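Parunora Community Help
Home maintenance > Surfaces and finishes

Matt white tabletop has gone shiny in patches after cleaning. Can it be brought back?

Asked Feb 18, 2025
Viewed 259 times

I have a matt white table that is used as a desk during the day and for meals in the evening. The top is painted MDF with a clear water-based lacquer over it. It was supplied by a small workshop called Golby, which no longer answers email, so I cannot ask them which lacquer they used.

For the first year I cleaned it with a damp cloth and had no trouble. In January I changed to a cream cleaner because of some tea rings. The rings came off, but there are now two patches, each the size of a dinner plate, which are noticeably shinier than the rest. They do not show from directly above. They show clearly from a chair, looking towards the window.

What I have tried so far:

Washing-up liquid and warm water, then rinsed. No change.
White vinegar, diluted one to four. No change.
A melamine sponge, on one corner of one patch only. This made that corner shinier, so I stopped.

The lacquer does not feel thin and no colour came off on the cloth. Is this residue from the cleaner, or is the finish itself altered? If it is altered, can I treat the patches alone or must I do the whole top? A replacement top of the same size has been quoted at 369 by a local firm, before delivery, and I would prefer not to spend that.

3 answers

Answer 1 (accepted)

The finish is altered. Residue would have shifted with the washing-up liquid, and it normally looks smeary and not evenly glossy.

A matt lacquer contains a flatting agent, usually fine silica, which leaves the dried surface slightly uneven at a very small scale. Light striking it is scattered. A cream cleaner contains a mild abrasive, and rubbing with it levels the high points, so the surface begins to reflect in one direction. The trade term is burnishing. A melamine sponge does the same thing faster, as you found.

You cannot clean your way out of this. The texture has to be put back, and there are two ways of doing it.

Abrade the top evenly with a fine grey non-woven pad (sold as ultra fine, in the region of 1500 grit). Use it with water and a drop of washing-up liquid, in straight overlapping strokes along the full length, with light pressure. Do the entire top. If you do only the patches you will exchange shiny patches for dull ones with an edge to them. Wipe off, let it dry, look at it from the chair. Expect the result to be nearer satin than dead matt.

Or recoat. Key the surface with the same pad, remove all dust, and apply a thin coat of a water-based matt lacquer with a short-pile microfibre roller. Brekov do a floor-grade one with a sheen level of 10 per cent, which is reasonably resistant to burnishing. Stir it thoroughly from the bottom of the tin, as the flatting agent settles. Do not shake it. Leave two hours between coats and a week before putting anything heavy or hot on it.

Test either method on the underside first, provided the underside was finished in the same lacquer. Often it was only primed, in which case the test tells you nothing.

Answer 2

Try a hairdryer, it worked on a water mark on my sideboard. Or furniture wax.

Comment on answer 2: Heat helps with moisture trapped in a finish. It will do nothing for burnishing. Wax fills the texture and will make a matt surface glossier, and it will also stop any later coat from sticking.

Answer 3

I agree with the accepted answer on the cause. I would add something on inspection, which is where most people go wrong with this repair.

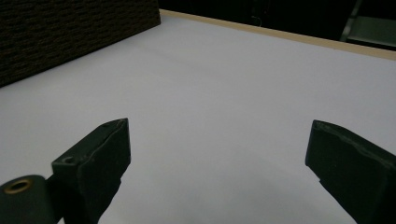 Sheen has to be judged at a low angle and against a single light source — a window or one lamp, with the ceiling light off. From overhead, nearly every white top looks uniform. Soft light also produces gradations that have nothing to do with the finish. The white tabletop in my photo has a slight lavender-grey cast and gets darker towards the near edge of the shot, and that sort of dimming is shadow, which no amount of work with a pad will remove. To tell the two apart, move the lamp. Shadow moves with it. A burnished patch stays where it is on the table, though it may brighten or fade as the angle changes. Mark the outline of each patch with low-tack tape before you wet anything, since all of it will look the same while damp.

On the recoat, I have used the Molefe matt lacquer on shelves and found it acceptable, but it marks easily for the first fortnight. The Brekov is harder. With either, keep the room above 15 degrees and do not go back over an area once it has begun to set, or you will leave roller marks that look worse than the original fault.

Afterwards, use a damp microfibre cloth and nothing else. For tea rings, lay a wet cloth over the ring for ten minutes and then wipe. Mats for the keyboard and mouse are also worth having, as a sleeve resting in one place will polish a matt lacquer over a year or two.

Comment from the asker: Thank you. I did the whole top with a grey pad and water. The patches have gone from one end and are faint at the other. I will leave it as satin for now and recoat if the second one still bothers me. The underside was only primed.

Related questions
Removing tape adhesive from satin paint
Roller or brush for water-based lacquer on MDF
White gloss shelf yellowing near a radiator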